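Fourteen months with the arms

24 Mar 2019

I get asked about work a lot at the moment, mostly by people who have read something in the paper and want to know whether I've still got a job. I have. It isn't the one I was taken on for, so I thought I'd write down how it changed while I can still remember the order of it.

I work at Wollholm, which most people round here know as the kitchenware hire place, although half of what we do now is getting returned sets ready to go out again. Holiday lets, serviced flats, that sort of thing. A set comes back, somebody tips it out, checks it against the sheet, cleans what needs cleaning and packs it. We have 851 sets on the books. When I started it was all done by hand, by eight of us on long benches, and you could tell who had been on the heavy pans by how they held their tea.

The first arms came in August, through a firm called Sidico. There was a meeting beforehand where we were told that no one would lose their place, and then a second meeting where this was said again in slightly different words, and the second meeting worried people more than the first had. Two left before anything was even plugged in. The other six of us are still there.

What the arms do is the picking up and putting down. They're good with bowls. They were poor with handles for a long time, and a spatula lying under the edge of a pan could hold things up for most of a morning. Part of my job became laying things out so that the machine could learn them, which meant making the sort of mess a real customer makes: a pot tilted slightly over a spatula, utensils lying at angles, something small wedged into a compartment tray.

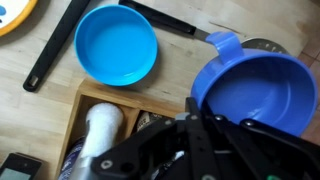

Obeidat left a comment under my last post to say that all this sounded like being asked to train your own replacement, and that at the warehouse in Plilberg they had been promised the same things, word for word, and the night shift was gone within the year. I've thought about that comment a fair bit. I can't say it's wrong. All I can say is what has happened where I am, and so far the hours are the same and the money is slightly better, because handling the arms counts as a grade up.

The part I didn't expect was how much of the day would be spent talking. On the benches you kept your head down and had the radio on. Now one of us is usually explaining to somebody from Sidico why a thing is picked up the way it is. You don't lift a full ladle pot by the ladle. You take a spice jar by the body and not the lid, as half the lids are loose. I had never said any of this out loud before. It was odd to find that I knew it, and odder to be asked to write it in a box on a form with a limit of 300 characters.

There is also a lot of waiting. An arm goes at its own speed and you stand near it with a hand by the stop button. The Sidico people say 90 minutes is the most anyone should do of that in one go, and I'd agree – after an hour my attention is on my dinner. My back is much better than it was. My eyes are worse, or more tired anyway, and I've started getting headaches on the days when I do two turns.

We don't only practise on our own stock now. Once the arms could manage a clean bench they were moved on to ordinary kitchen counters with ordinary things left out on them, the kind of clutter you would find if you walked in on somebody halfway through cooking.

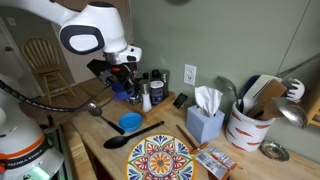
I like the counter work best. There's more to decide, and it's closer to what I was good at in the first place, looking at a pile of somebody's things and knowing what to shift first. The younger ones prefer the software side and are quick at it. Two of them have been sent on a course. I was offered it as well and said I'd think about it, and then the list was full, so that's my own fault.

What I'd want written down, if management ever asked, is that the rota should go up earlier than it does. With the benches it hardly mattered, as one bench was much like another. Now a day on the stop button and a day on the counters are two different jobs, and you'd like to know which you are getting up for. It was raised last month. They are looking into it – I'll post again when there's an answer.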